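Storage bin

A storage bin is an open-topped container with a flat floor and upright or slightly sloping sides, used to hold loose goods. Bins are found in warehouses, workshops, stores and homes. They differ from crates, whose sides are usually slatted or pierced, and from totes, which normally have a fitted lid and handles.

Construction

Most modern bins are molded in one piece from polypropylene or polyethylene. Older types were made of sheet steel, pressed fiberboard or wood, and steel is still used where heavy castings are stored. The rim is generally thickened or folded outward to stiffen the walls. Gray and blue are the usual colors for industrial bins — dark shades hide dirt, while light ones make small parts easier to find.

The Korkwood series, first molded at Flernetitz, was sold in 6 sizes. The largest had a capacity of 751 ounces and the next 469 ounces. A deep version called the Skatau was added later and became the more common of the two in toy and hardware stockrooms.

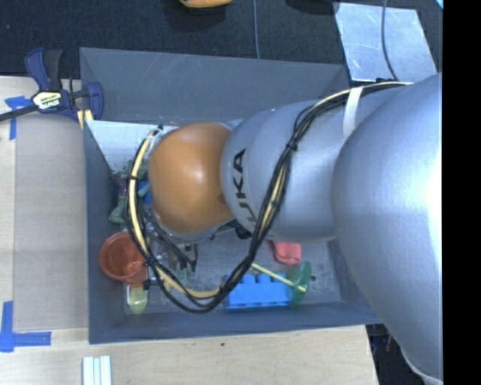

Mixed contents are the general rule in deep bins. Items dropped in without dividers tend to settle against the walls and into the corners, where they overlap and can be hard to tell apart from above. A soft or rounded article, such as a toy figure, may end up leaning on a side wall with other goods next to it. Tall, flat sides keep the contents in but also shade the floor, and shallow bins are preferred where goods are picked by eye.

Wear

Plastic bins mark easily. Pale scratches on the walls and scuffing on the floor are the most frequent signs of use and do not affect strength. Cracks at the corners or along the rim are more serious, and a cracked bin is normally withdrawn. The Bíró catalog listed replacement rims for its own bins under part number 711, but repair of molded bins is rare.

See also: Crate; Pallet; Shelving; Tote box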